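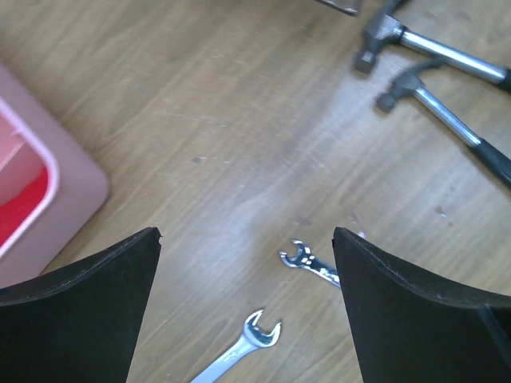

*Two of the spanners, on the tabletop. Markings on the big one are faint.*

**eimear_macs** wrote:

Right, the bench tidy. There are 503 posts in this thread and I'm adding one more. I've inherited a lot of open-ended spanners and want a system before August. Do I sort by size, by type, or by how often I swear looking for them? And has anyone a cure for light scratches in a wooden top? They only show when the light hits it.

**burkby_bodger**

Leave the scratches. It's a table for tools, you'll have more by teatime.

Sort by size. Everything else is vanity.

**BrídMac**

Disagree, and I've been disagreeing with Bodger for 3864 posts, so I have form. Sort by job. The two I use on the bike live together, whatever their sizes. If you line them all up like organ pipes you'll admire them for a week and then put them back wrong.

**burkby_bodger**

I have never put one back wrong.

**BrídMac**

You posted a photo of it in the Gilmartin vice thread.

**eimear_macs**

Thanks both, I think. Small bits are going in the pink compartment tray at the back left. The red cloth is in there too, and yes, Bríd, I know a cloth isn't a small bit. There's a clear acrylic box next to the big teal one, and I can't decide what it's for.
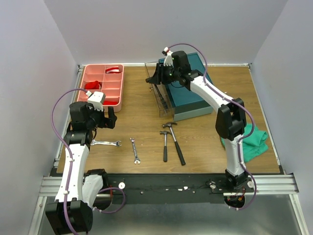 ### Re: trays v. boxes

**plalamon_pete**

Clear box for anything you'll forget you own. I bought the same washers three times - 30 in a bag - before I learned that.

**burkby_bodger**

Trays are fine until you carry one. Then it's one big compartment, on the floor.

**BrídMac**

So don't carry it? Eimear, take the cloth out and give it a hook.

**eimear_macs**

The cloth stays. Going by size for the spanners, sorry Bríd. Will report back when it's all gone wrong.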